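Bonjour à toutes et à tous,

Voici où nous en sommes sur le projet Jirnholm, avec un peu de retard sur ce que j'avais promis (la fin d'année a été chargée, je ne vous apprends rien !). Pour ceux qui prennent le train en marche : il s'agit de notre solution d'entretien pour lentilles rigides, celle que Zorkden finance depuis le mois de mai, et dont nous suivons le confort auprès de porteurs recrutés chez trois opticiens partenaires.

Côté recrutement, je suis plutôt content. On visait 20 porteurs pour cette première vague, et ils sont tous inscrits. À ce jour, 11 ont rendu leur carnet complet, avec les notes de confort matin et soir, et franchement ils ont joué le jeu : il y en a qui remplissent les marges, et c'est là que je trouve les remarques les plus utiles. Le bouchon du flacon, par exemple, revient sans arrêt. Trop dur à ouvrir avec les doigts mouillés. J'ai transmis à Osman, qui fabrique le conditionnement, et j'attends leur nouvelle maquette.
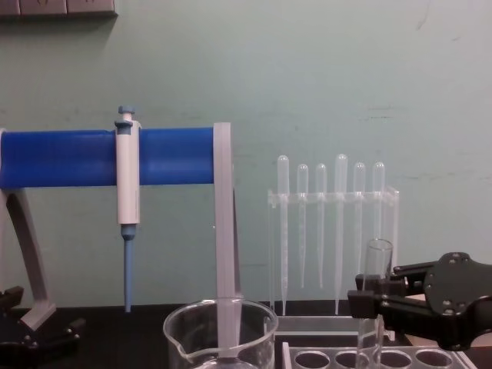

Pour le budget, on a dépensé environ 2 000 euros de moins que prévu sur le poste flacons et étuis, parce que la deuxième commande a été repoussée. Je propose de garder cette somme pour la traduction de la notice, que j'avais clairement sous-estimée au départ (mea culpa). Dites-moi si cela vous convient ou s'il faut passer par un avenant.

Ce qui coince encore : le site de Gasedside. Les carnets y arrivent au compte-gouttes, l'opticien a changé de logiciel en pleine période de suivi et les rendez-vous de contrôle ont glissé. J'y passe la semaine prochaine pour récupérer les carnets papier et refaire le planning avec l'équipe.

Sur la notice elle-même, la version courte est prête. On y a mis en gros le rinçage avant la pose, que plusieurs porteurs sautaient, et le temps de trempage est passé en première page. Il me reste à faire relire le paragraphe sur les yeux secs.

Prochaine étape : la relance des carnets manquants, puis l'envoi du tableau de confort complet. Si vous voulez une colonne en plus, c'est le moment de me le dire !

Bien à vous,
La coordination du projet Jirnholm
16 janvier 2025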